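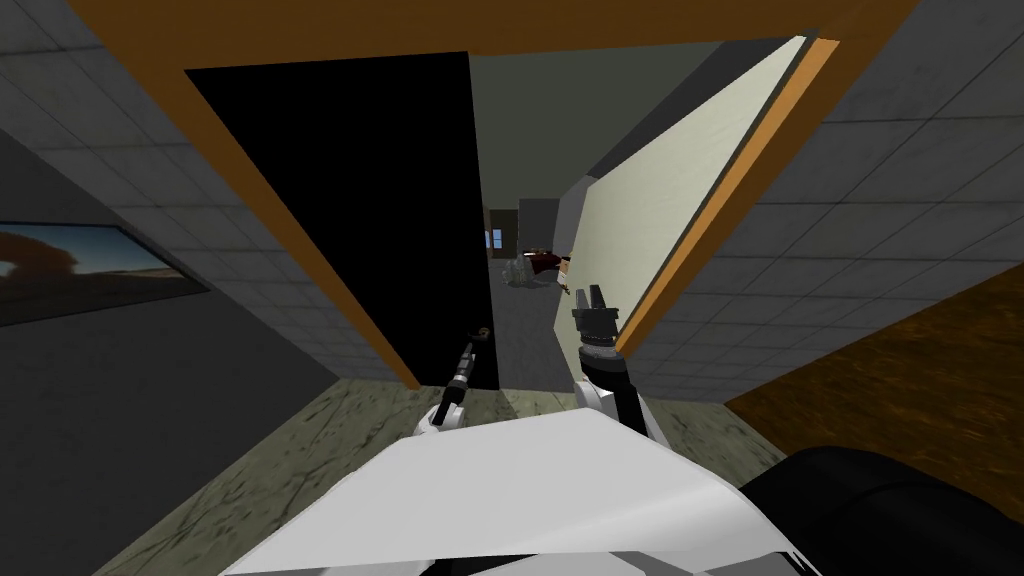 November
By Grímur Þorgeirsson

4. Setting up a shared wallet

This section covers the creation of a shared wallet in Norkari on the Cultby network. A shared wallet is controlled by three keys, any two of which must sign before a payment can be sent. The procedure assumes that Norkari is installed and that each signer has a Jandeck signing device with current firmware. For firmware updates see section 2.

4.1 Before you start

1. Place the three Jandeck devices, their cables and the paper backup cards within reach.
2. Charge each device fully, or keep it on mains power throughout.
3. Close any other wallet software on the computer.
4. In Norkari, open Settings, then Network, and check that Cultby Main is selected. Cultby Test uses the same address format and is easily mistaken for it.

CAUTION: Never type a recovery phrase into the computer. Norkari does not ask for it at any stage of this procedure. If a window does ask for it, disconnect the device and close the program.

4.2 Creating the keys

1. Connect the first device and enter its PIN.
2. On the device, choose New key, then Shared use.
3. Write the recovery phrase on the backup card as each word is shown. The device will ask for several words again, in random order.
4. Choose Export public key. Norkari shows the key with a short fingerprint.
5. Compare the fingerprint on the computer with the one on the device. If they differ, stop and start again from step 1.
6. Give the key a plain label, such as Key A.
7. Disconnect the device and repeat for the other two.

Note: The public key can be copied and sent by ordinary email. It cannot be used to spend, but anyone holding all three public keys and the wallet rules can see every payment the wallet makes.

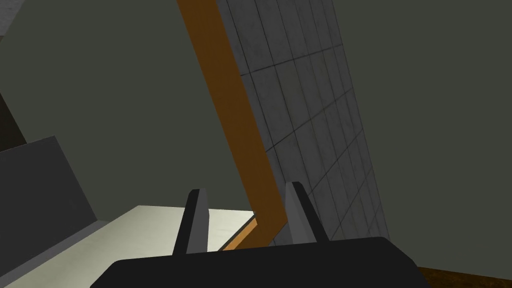 One reader of the last edition wrote that step 5 could be left out, as Norkari checks the fingerprint itself. The program does run a check, but only against what it has received over the cable. A key swapped by other software on the computer would pass. The comparison has to be made by eye, on the device's own screen, and it remains a required step.

4.3 Building the wallet

1. In Norkari, choose File, New shared wallet.
2. Set Keys to 3 and Signatures needed to 2. These values cannot be changed later; a different rule means a new wallet and a transfer of funds.
3. Add the three exported keys. The order does not matter, as Norkari sorts them.
4. Choose Build. The first receiving address is shown.
5. Connect each device in turn and choose Show address. All three must show the same address as the computer.
6. Save the wallet file and place a copy with each backup card.

CAUTION: The wallet file is needed for recovery. Two recovery phrases without the file, or without all three public keys, will not restore the wallet.

4.4 Placing the devices
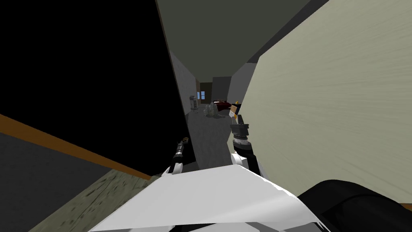
Each key must be held on its own device and kept at its own site. Norkari permits a software key to be stored on the computer, and will accept two of them on the same computer without a warning. The two arms reaching forward in the picture both rise from one white torso, and whatever stops the torso stops both of them. Two keys on one computer stand in the same relation – they count as two signatures under the wallet rules but share a single point of failure. Where a software key cannot be avoided, use no more than one.

Suggested placing:

Key A – with the person making routine payments
Key B – with a second signer at another address
Key C – in sealed storage, for recovery only

4.5 Test payment

1. Send a small amount to the first receiving address and wait until Norkari marks it Settled.
2. Create a payment back to the sending wallet.
3. Sign with Key A. The status changes to Partly signed.
4. Export the payment file and pass it to the holder of Key B.
5. Sign with Key B and choose Broadcast.
6. Repeat the test with Keys A and C, then with Keys B and C. 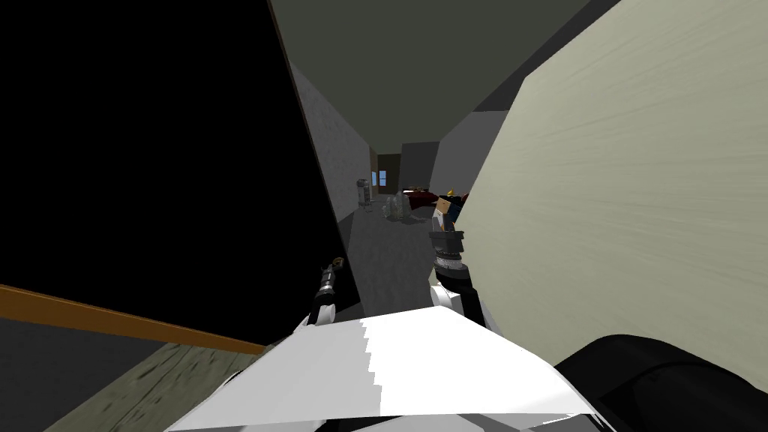 Do not move larger sums until all three pairs have been tested. A payment that stays at Partly signed after the second signature has usually been signed twice by the same key. The Signatures tab lists the fingerprints used.

Note: Payments made up of over 300 inputs may exceed the memory of older Jandeck devices. Split them before signing. The limit on current devices is 1,000.

To view the wallet without signing rights, import the wallet file into the Nwachukwu viewer as described in section 5. The viewer holds no keys and may be installed on a phone.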